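Flandov kitchen level: shadows flicker when the player walks (troubleshooting log)

Opened by Tamara Pavliuk, 5/17/19
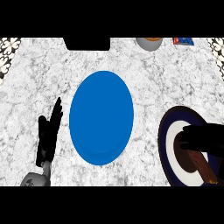
OK so I've been fighting with this one since the last Hevero engine update and I'm going to write it all down before I forget what I tried. Every shadow in the kitchen level shimmers when the player moves. Stand still and it's fine. Take one step and the whole room buzzes like an old TV!

Build: current dev branch, Rellow lighting plugin turned on. Happens in the editor and in the packaged demo.

Try 1: turned off the rain outside the window. No change. (I was so sure it was the rain.)

Try 2: bumped the shadow map up a size. The buzz got finer but it's still there, and I lost more than 10 frames per second on my laptop. Put it back.

Try 3: swapped the window light for a plain one with no script on it. Flicker gone! Put the script back, flicker back. So it's something in my light script, or in how Rellow reads it.

Had a look at the script with Vasylenko on voice chat. I wrote it back in March and wow, it shows. It nudges the sun angle every single frame so the light drifts slowly across the floor, and it was also picking up the player position from an old test I never removed. So each step moved the sun a hair, and the shadows all got redrawn in a slightly different spot.

Fix so far: deleted the player position line and set the sun to update every 20 frames. Walking looks clean now, but you can see the sun tick if you stare at the floor, which bugs me.

Update, later the same night: smoothed the tick by blending between the old and new angle. Much nicer. I ran through the level 3 times, doors open and doors closed, and got no buzz at all in the editor.

Still open: the packaged demo shows one flash right after loading, only on the first run. I think Rellow is building its cache there but I haven't proved it. Also the pantry door still casts a shadow after it's been opened, probably a separate ticket.

Leaving this open until Vasylenko tries the packaged build on the slow machine.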